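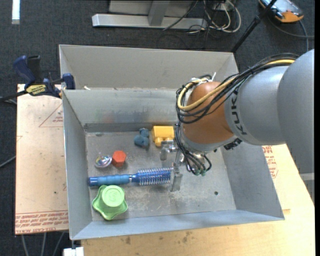
What happens to the people on the sorting bench once the arm does the picking?

They stay on the bench, but the day is a different shape. Less reaching and lifting, more watching, restocking and deciding what to do with the odd ones.

Oct 10, 2025, Trurberg workshop

Spent most of the morning on this with Raymonde, who has done returns sorting at Ondimside longer than any of us have done anything. She's happy to lose the bending over (her shoulder has been bad since February) but she does not want to become the person who stands there waiting for a fault light. Fair enough! I wouldn't either.

Her other point, which I hadn't thought of at all: when she picks by hand she's checking things over at the same time. Cracked casing, missing lid, something sticky. Take the picking away and that checking has to go somewhere, and it isn't on the new job sheet. Margus says put it at the packing end. Raymonde says packing is already behind by lunch, so no thanks.

Test list for the bin: toys, a hairbrush, the clear shiny thing, a few small blocks. Mixed shapes on purpose, as that's what the returns are like. Keep the clamp on the rim and check it before each run please, Demetrio.

Target for the trial is 300 picks a shift with 2 people on the bench, same as now. I'd like that second bit in writing before we go anywhere near Plokham, because the rumour over there is that the number drops to one, and you can't ask people to help teach a job they think they're about to lose.

Rota: Mervin wants everyone to have a turn at the controls, 19 people all told. It'll be slow and a bit of a faff, but I'm with him. If only the engineers know how to clear a jam, then the bench just stands about until one of us wanders over.

To do: redo the job sheet with Raymonde, ring Dagmar about training hours (paid, not in breaks), find out who's got the spare cable ties.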